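Print this page | E-mail this page
Last updated: February 2023

Unit 4 notes: Costing and selling wrapped flowers

These notes go with the second half of the unit. Bring a calculator and the blank costing sheet from the Unit 3 folder. The reading on seasonal buying is separate and is not assessed here.

4.1 What goes into the price

A wrapped bouquet has three kinds of cost in it: materials, labour and overheads. Most new shops cost the flowers properly and guess at everything else. The flowers are the biggest single item on the invoice, so they get the attention, but the sundries are bought in bulk and used in small amounts, and it is easy to lose track of what each one adds.

Materials means everything that leaves the shop with the customer. That covers flowers, foliage, ties, tape, wrap, any inner liner, the card and its envelope, and the carry bag if you supply one. Ribbon should be costed by the metre. Tape can be costed by the roll and spread across a month of sales.

Labour is the time taken to condition, make, wrap and hand over. Do not forget conditioning. It is done in the morning before there is a customer to charge it to, and it tends to be left off.

Overheads are rent, power, cool room, insurance, vehicle, phone and card fees. For this unit you will be given the overhead rate. You are not expected to derive it.

4.2 Wrap and sheet sizes

Wrap is sold in sheets or on the roll. Sheets cost more per square metre but there is less offcut, and a casual can be trained on them in a morning. Rolls suit a shop with a fixed cutter at the bench and steady trade.

If you buy sheets, cost them by the sheet used, including spoiled ones. A pack of 50 sheets does not wrap 50 bouquets. Some will tear, some will be marked, and a few bouquets will take 2 sheets. Keep a tally beside the bench for a fortnight and use your own figure.

Square sheets are usually turned so that a corner points away from the person wrapping. The stems then run towards the opposite corner and the side corners fold in. The same sheet set straight gives a flatter top edge and needs a second piece sooner.
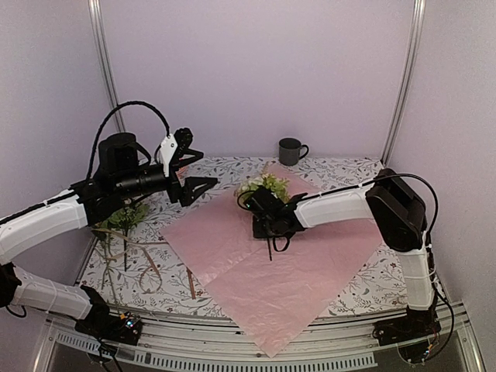

Square wrap turned to a diamond, single colour.

Tissue, film and coated paper behave differently under a tie. Tissue is cheap and soft but will not hold up if the stems are damp. Film is waterproof and shows every crease. Coated papers sit between the two and cost the most. When you compare suppliers, check that you are comparing the same thickness. The Pristivine price list in your folder quotes per pack and the Londitix list quotes per kilogram, so one has to be converted before they can be set side by side. This is the first question on the costing sheet, and it catches a number of students each intake.

4.3 Using two colours

Two-tone wrapping sells at a higher price point in most shops. The extra cost is one additional sheet and a little more time. Whether the higher price is justified depends on local custom and on what is in the bouquet. A strong wrap around a small mixed bunch can look as though the shop is selling paper.

Record two-tone work as its own line in the sales book. If it is lumped in with standard wraps you will not be able to tell whether it pays. Reorder both colours together, because one left over without its partner ends up as lining.

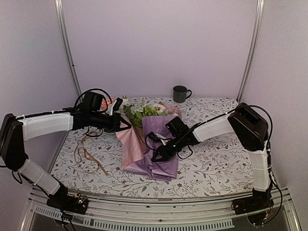 A student in the September group objected that customers never ask for a second colour, so the shop is adding a cost and then charging for it. The point was argued for most of the tutorial. The group's view in the end was that a shop should show both versions with both prices on the tickets and let the customer choose, and that a phone order should be quoted as a single wrap unless the caller says otherwise. You may disagree with this in your written answer provided you show the figures.

4.4 Wastage

Wastage is the gap between stems bought and stems sold. It includes breakage, stems past sale, stems given away and stems used for display. It is normal to have some. A shop that reports none is either not recording it or is selling tired stock.

Worked figures, from the Clisex data set:

Stems bought in the week: 436
Stems sold in the week: 415

Subtract to find the wastage in stems, then divide by stems bought and multiply by 100 for the percentage. Do not divide by stems sold. The data set assumes no stock was carried in from the week before and none was carried out. Real weeks are never that clean, and a stocktake on the same morning each week is the usual remedy.

Once you have the percentage, load it onto the cost of the stems you did sell. Many shops apply one rate across the range. A better method is to keep separate rates for soft-stemmed lines, woody lines and foliage, as they fail at different speeds.

4.5 Artificial stems

Artificial stems are costed differently. They do not need conditioning or cool storage and they can be held from one season to the next. Against that, money sits in them for longer, they fade in a sunny window, and they take up shelf space. Price them with a holding allowance in place of the wastage rate.

Where fresh and artificial material are combined, list them separately on the docket and tell the customer. A mixed arrangement sold as fresh is a consumer law problem. See the fair trading sheet in the folder. 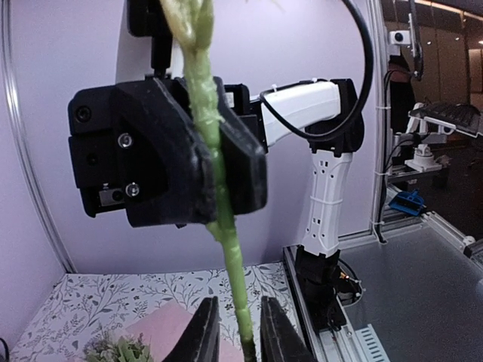 One reader of last year's version of these notes wrote in to say that the holding allowance was too low for a country shop, where an artificial line may sit through two Christmases before it clears. That is a fair comment. The allowance on the sheet is set for a suburban strip shop with regular foot traffic. If you are working from a regional business, state a different rate and give your grounds in one or two sentences.

4.6 For next week

Complete the costing sheet for one single wrap and one two-tone wrap using the same flowers. Use the Đàm supplier list for flowers and either wrap supplier for paper. Show the conversion. Round the final price only, and leave the working unrounded.

Read section 4.4 again before starting the wastage question. Sheets handed in without working will be returned unmarked.

Print this page | E-mail this page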